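4. Setting up your Nava cover for the first time

Right, you've got the cover out of its box and you're itching to throw it over the table. Hold on a bit! I did exactly that with my first one and had creases in it until April.

Before you start, clear the table and give it a wipe. You'll want the four corner clips, the underlay and 20 minutes to yourself.

1. Unroll the underlay with the bobbly side down. It should stop 30 mm short of the table edge all the way round. If yours is too big, kitchen scissors will do the job.

2. Lay the cover over the top, label end nearest you. Don't tug it yet.

3. Smooth it out from the middle with flat hands, working towards the corners. I go round twice (the second go always finds a ripple I'd missed).

4. Push a clip on at each corner until it clicks. They're stiff when new, so mind your fingernails.

5. Leave it alone overnight. The pile needs to settle, and anything heavy put down too soon will leave a dent.

Note: the Bultlow size fits tables up to 200 cm long. If you bought the Bullau, turn to section 6, as the clips go on before the cover does.

Keeping it clean

Fluff is the main thing you'll be fighting, especially on the darker colours. I run a sticky roller over mine most evenings, always in the same direction, and peel off a sheet as soon as it stops grabbing. For crumbs, shake the cover out of the back door first and roll afterwards. 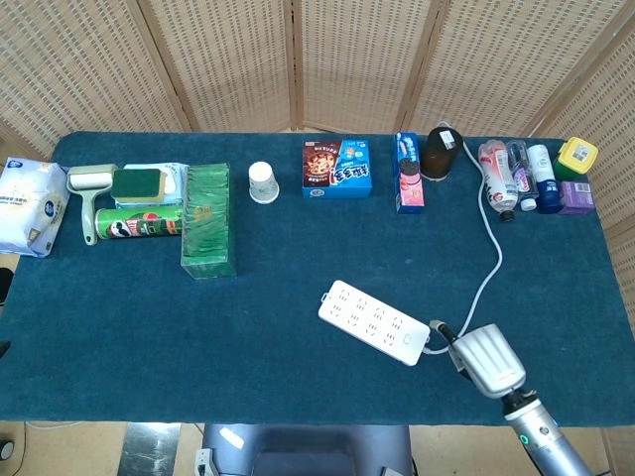 Fig. 54. Lint roller, sponge and wipes on a dark teal cover.

For spills, blot with a dry cloth, then dab with the yellow side of a damp sponge. Let the patch dry flat before you put anything back on it.

Caution: keep the green scouring side well away from the pile. It'll rough up the fibres and they won't lie down again.

Caution: no hot pans, even on a mat. The underlay is foam and it will mark.

If a clip snaps, Lidance sell spares in pairs. Have your cover size handy when you order, as the two sorts look very alike.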